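Cable Snag and Protective Stop During Drawer Tasks: Fault Report
Student project report, Kitchen Manipulation Group, 8/16/24
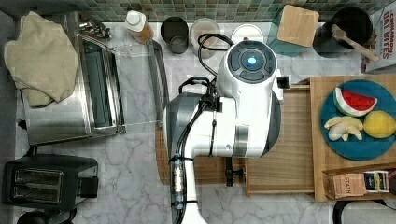
1. Background

The project used a single arm to open and close a kitchen drawer and to put small items into it. The target was 100 complete cycles without an operator stepping in. We did not reach it. Testing was halted in July after the arm went into a protective stop with the drawer open, and the rest of the term went into finding the cause. This report covers that fault only. The grasping results are in the Tevska report.

2. What happened

The run started normally. On cycle 154, counting all attempts since the start of the project, the controller reported a position error on the wrist joint during the retreat from the drawer. The arm stopped and held its pose. The operator pressed the emergency stop, checked the error log and tried to back the arm out at low speed. The same error came up again within a few degrees of travel.

The cable loop near the joint had caught on a bracket. When the wrist turned, the loop pulled tight and the joint motor worked against it until the limit tripped. No person was in reach of the arm. The connector at the tool end was pulled partly out of its socket and one conductor was broken.

3. Cause

We found three things that together led to the fault.

The first was slack. The cable had been cut long so that it could be moved between two mounting positions, and the extra length was left as an open loop. In most poses the loop stayed clear of the arm. In the drawer pose the joints fold closer together and it did not.

The second was the path planner. The Florneo software checks the arm links against the counter, the cabinet and the oven door, but the cables are not in its model. A path can pass every check and still wind the cable up. Our logs show the wrist had turned in the same direction over several cycles without unwinding.

The third was our inspection. The checklist had a line for "cables OK" and it was ticked before every session. It did not say which pose the arm should be in. We always checked in the home pose, where there was nothing to find.

4. Changes made

The cable was rerouted and the slack was taken up with straps from Biltex. The straps are pulled snug but the cable can still slide — a fully clamped cable failed on our test bench after 800 bends.

The wrist joint now has a software limit in both directions, and the arm returns to a fixed wrist angle after each cycle. This adds almost 3 seconds per cycle. The force threshold for the retreat move was lowered. The checklist now calls for a slow pass through the drawer pose with one hand on the stop button.

5. Retest

The retest was done with the drawer, counter layout and speed unchanged. The arm finished 100 cycles with no protective stop. There was one false trip from the lower force threshold, when the drawer stuck on its runner. We have counted this as a drawer fault.

6. Open items

Cable wear has not been measured over a longer period. The Kiiskinen connector was replaced with the same type and will probably come loose again under a similar load. A breakaway connector was looked at but did not fit the tool flange. The planner still has no cable model.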